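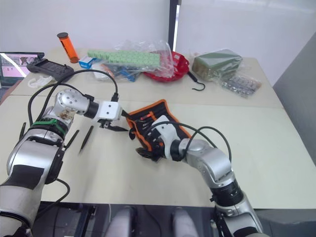 Both arms at the tool roll, right gripper pinning the corner.

Section 4: Your first two-handed job — the tool roll

Right, you've got the Bornivton two-arm kit bolted down, the cables are routed and both grippers have been through their homing run. Now for the fun bit! I always start people off on a tool roll. Cloth moves about, tweezers are thin and awkward, and you need both arms to get anywhere with it, so you'll learn more in an afternoon here than in a week of stacking blocks (I did the week of stacking blocks, so trust me on this).

Before you switch on

1. Clear the front half of the table. Laptop, hand controller, bags of screws, your lunch: all of it goes on the back half, past the seam. I treat that seam as a line the grippers don't cross, and I've set the reach limit in Keline to match. You'll find it under Workspace, then Far edge.

2. Open the roll and put it down within easy reach of both arms. Don't bother squaring it up. A slant is fine, and so are a few wrinkles.

3. Look at the cables on both wrists. Each one wants a nice loose loop over the forearm with enough slack for the wrist to turn fully both ways. If a loop goes tight at any point, stop and feed some more through before you carry on.
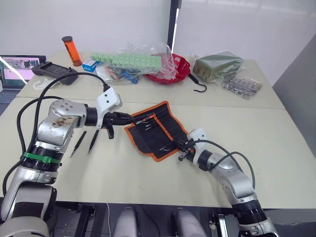

4. Leave the caps on your tweezer tips if they came with them. A bare point will go into the cloth sooner or later, and then you're dragging the whole roll across the table.

Caution: keep your hands off the front table whenever the status light is green. The arms move off quicker than you'd expect from a standstill. I keep one thumb on the stop button the whole time and I've been doing this for years.

Setting up the hold

5. In Keline, pick Two-arm, then Hold and work. The right arm is the holder by default. You can swap them over, but the saved poses from the Sevside starter pack all assume a right-hand hold, so leave it be for now.

6. Bring the right gripper down on the near right corner of the roll. Go slowly for the last bit. You want enough push to stop the cloth sliding and no more. The hold setting runs up to 100 and mine lives at 11, which sounds feeble but does the job on canvas. Ottmar Kasten, who wrote the original Bornivton notes, liked it higher. I found that bunched the cloth up around the jaws.

7. Now bring the left gripper in over the upper left part of the roll and let it hover. Don't touch down yet! Check the picture from the wrist camera first and make sure you can see where the jaws are going to land. 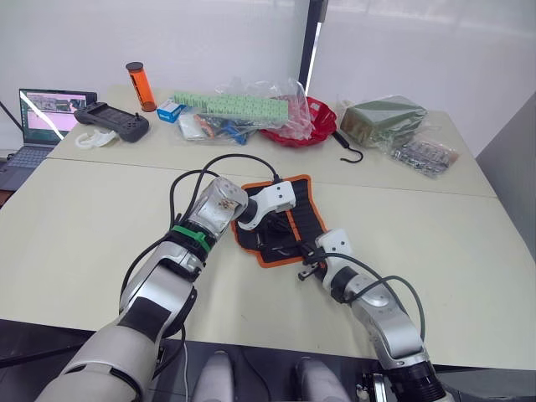
8. Nudge the left wrist round until the jaws line up across the handle you're after. Small taps on the stick are best here. If you hold it over, the wrist keeps turning for a moment after you let go, and you'll be chasing it back and forth (ask me how I know).

9. Close the jaws and lift straight up a little way. If the tool comes but the cloth comes with it, lower it again, open up and take a fresh grip nearer the middle of the handle.

Note: the Rangel rubber pads are sold as an extra and I'd say they're worth having for smooth handles. For tweezers I stick with the plain ridged jaws. The pads are a bit fat and tend to pick up two at once.

10. Working through a crowded pocket, take whatever is lying on top first, even if it isn't the one you wanted. Put it down on open cloth or bare table, well apart from its mates, and go back for the next. Give the jaws a wipe now and then too, as they gather lint. The makers say the pads are good for 2,000 grips, but the bare jaws just need a clean.
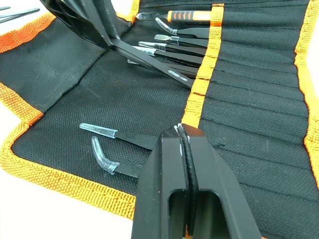
11. When you're happy with a run, press Save pose on both arms before you lift the holder away. If you lift first, Keline stores the right arm in mid-air and you'll have to set the hold again from step 6.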